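Clothes hanger

A clothes hanger, or coat hanger, is a device used to hang a garment so that it keeps its shape and does not crease. Most hangers have a hook at the top, a pair of sloping arms that fill the shoulders of the garment, and in many cases a lower bar over which trousers or a folded skirt can be laid. Hangers are used in homes, shops, laundries, hotels and theaters.

Contents
Shape and parts
Materials
Use on rods and racks
Standard sizes
Trade and reuse
See also

Shape and parts

The hook is usually a single piece of bent wire, fixed or able to turn. A turning hook lets the garment face either way without being taken off. The arms may be thin, as on a hanger made wholly of wire, or broad and curved to follow the line of a jacket. Some arms have notches near the ends to hold the straps of dresses and slips. Clip hangers have no arms – they carry two sliding clips on a straight bar and are used for skirts.

Materials

Wire hangers are the cheapest kind and are the usual choice of dry cleaners. Plain steel wire can rust and leave marks on damp cloth, so it is often painted or coated with plastic. Molded plastic hangers are lighter than wood and can be made in many colors. Wooden hangers are stronger and are preferred for coats and suits. Padded hangers, covered in cloth over foam or batting, are used for knitwear, silk and old garments that might tear under their own weight. 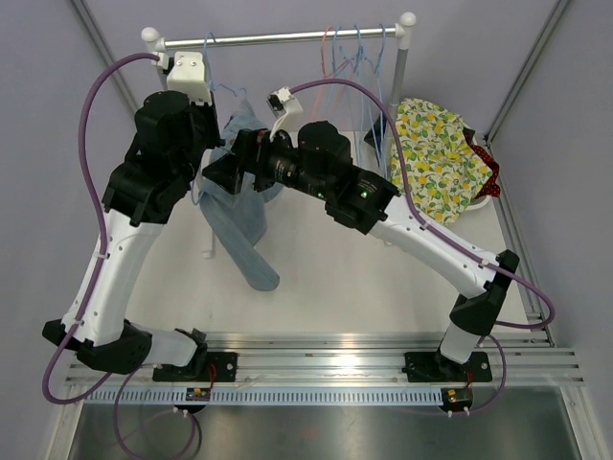

A hanger needs a rod, rail or peg to hang from, and the rod sets limits on how the hanger can be made. The hook must open wide enough to pass over the rod but not so wide that the hanger swings off when a neighbor is moved. Closet rods are commonly wood or steel tube and are fixed to the walls, while a free-standing rack carries its rod on uprights with feet. On small racks the rod is often held by a fitting at each corner, and empty hangers may be kept together toward one end, as with the coral-pink and light blue ones on the rack shown, leaving space for clothes on the rest of the rod. Rods that span a long distance sag in the middle and are given a center bracket.

Hotels have often used hangers with a small ball or pin in place of the hook, which fits a ring that stays on the rod. These cannot be used elsewhere, and so are seldom taken by guests.

Standard sizes

Adult hangers are generally sold in widths between 15 and 18 inches. Hangers for children are narrower. A hanger that is too wide pushes out the cloth at the top of the sleeve and leaves a bump.

Trade and reuse

The town of Endunberg was a center of hanger making before most of the work moved to plastic molding. The Listmont works there employed 370 people at its peak and supplied laundries and department stores. Its successor, Tijani, makes molded hangers only. The Rarkirora museum of household goods holds 2,648 hangers, of which 200 are on display.

Wire hangers are hard to recycle with other metal, as they tangle in sorting machines. Many dry cleaners take them back for reuse.

See also

Closet
Garment bag
Valet stand

Page last changed 2018-06-25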